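About Skerumska

Skerumska is a home-care and case support agency for adults living with long-term illness. We arrange in-home nursing visits, medication support, transportation to appointments, and help with benefits paperwork. Most of our clients have HIV, hepatitis C, kidney disease, or more than one of these. We are a nonprofit corporation governed by a board of nine, and at least two board seats are reserved for current or former clients.

Where we work

Our main office is in Rollano, on the second floor of the former county records building. The entrance with the elevator is on the parking lot side. A smaller office in Bedoya handles intake for the southern half of the county and is open by appointment. Home visits are made throughout both service areas, including addresses on unpaved roads. If a road is closed in winter, the visit is moved to a phone call and rescheduled within four business days.

Who can be referred

Referrals are accepted from hospitals, clinics, public agencies, family members, and clients themselves. A diagnosis does not have to be confirmed before the first call. To open a case we need:

A name the client wants us to use
A phone number or a safe mailing address
The name of a treating clinic, if there is one
A note of any language or hearing needs

Income is reviewed after intake, and it affects which funding source pays for the service. It does not affect whether a case is opened. Clients without insurance are assigned to a benefits worker at the same time they are assigned to a nurse.

How a case is handled

Each client has one case manager, who keeps the care plan and is the contact for all outside providers. The plan is written at the first home visit and reviewed every 79 days, or sooner after a hospital stay. The interval was set so that a review falls before most 90-day prescriptions run out. Changes to the plan are dated and initialed by the client and the case manager, and the client keeps a paper copy. 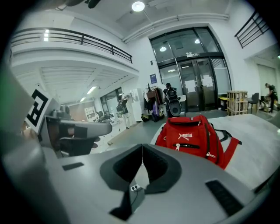

Nursing visits are scheduled in two-hour windows. The nurse checks vital signs, fills the weekly pill organizer, looks over any wounds or injection sites, and records missed doses. Missed doses are recorded as a number and are not grounds for ending service. If more than four doses are missed between visits, the case manager calls the client to find out whether the cause is cost, side effects, storage, or something in the household.

Our case records are kept in Liturier, a system built for us and maintained by our own staff. Liturier holds the care plan, visit notes, and consent forms. It does not hold immigration status, and staff are instructed not to enter it in free-text fields. Diagnosis fields can be opened only by the assigned team. Every record opening is logged, and a client may ask for the log of his or her own record at any time.

Confidentiality

Staff cars and badges carry no agency name. Mail is sent in plain envelopes with a return box number. Voicemail messages give a first name and a callback number only, unless the client has signed a form allowing more. We do not confirm to landlords, employers, or relatives that a person is a client. Releases of information expire after one year and must be signed again.

Staff and training

The agency employs registered nurses, licensed practical nurses, social workers, benefits workers, and drivers. All new employees complete 40 hours of orientation, which includes infection control, safe disposal of needles, mandatory reporting rules, and end-of-life care. Social work students are placed with us each October and remain through the spring term. Students do not make home visits alone.

Funding

Services are paid for by public contracts, insurance billing, foundation grants, and individual gifts. We serve about 600 clients a year. Gifts marked for emergency use go into a separate fund that pays for phone service, food, utility deposits, and rides. That fund is not used for salaries or office costs. Annual statements can be requested in print from the Rollano office.

Complaints and appeals

A client who disagrees with a decision may ask for a review in writing or by phone. The review is done by a supervisor who has not worked on the case. A written answer is mailed within ten business days. Services already in place continue during the review.

Contact

Calls are answered at the Rollano office during business hours. After hours, the line goes to the nurse on call, who can advise on medication and symptoms but cannot open new cases. For a medical emergency, call 911.

Page last revised 13 April 2023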